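How I Finally Sorted Out the Junk Drawer (and Kept It That Way)

We moved into the Revness place in August with one kitchen drawer that wouldn't open more than a few inches. I'm pretty sure it was the same stuff that jammed the drawer at our old house in Priltport, just tipped straight into a box and tipped back out again! So I gave it an afternoon, and I've done every junk drawer in the house the same way now (there are 2, plus the thing in the hall that my husband says isn't a junk drawer).

What you'll need

A trash bag, a damp cloth, a pencil, a few small boxes or lids, and a table you can take over for a couple of hours.

Step 1: Get it all out

Pull the drawer right off its runners if you can and carry it over to the table. Tip it out gently. Mine had a jar of loose thumbtacks in it with no lid, so learn from me there. Wipe the inside of the drawer while it's empty and leave it to dry.

Step 2: Pull out the obvious trash

Dried-up pens, takeout menus, twist ties, keys to locks you don't own anymore. Go fast. If you catch yourself reading an old receipt, put it down! I lost twenty minutes to a water bill.

Dead batteries shouldn't go in the kitchen trash where I live, so I keep those in a jar with tape over the ends and drop them off when it fills up.

Step 3: Make piles by where you'd use the thing

This was the bit that changed it for me. I used to sort by what stuff was (metal things, paper things, mystery things) and it never stuck. My neighbor Bernadette Marty told me to sort by room instead, and suddenly half of the drawer belonged someplace else. Plug-in fresheners go where there's a free outlet, hair ties go in the bathroom, and tape can stay in the kitchen.
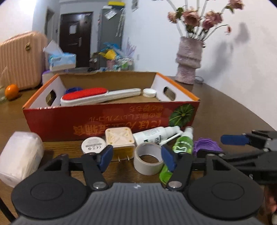
Duct tape, a plug-in air freshener and a little round container.

Whatever's left after that is your real junk drawer, and mine was a lot smaller than I'd expected. Scissors, tape, a tape measure, matches, a flashlight, one good pen.

Step 4: Box it before you put it back

Skip the fancy dividers for now. I cut down a cereal box and used the lids from some old food tubs, then shuffled them until they fit snugly. Live with that for a couple of weeks. If the layout still works, go buy the nice trays (measure the inside of the drawer first, and the height too, or it won't close).

Heavy things go at the back, and the scissors go at the front with the handles facing you.

Step 5: The maybe box

Anything you can't decide on goes in a shoebox with the month written on the lid. Put it up on a closet shelf. If you go hunting for something in there, it's earned its spot in the drawer. I went back for the picture hooks and a bike key, and the rest went to the thrift store the next spring.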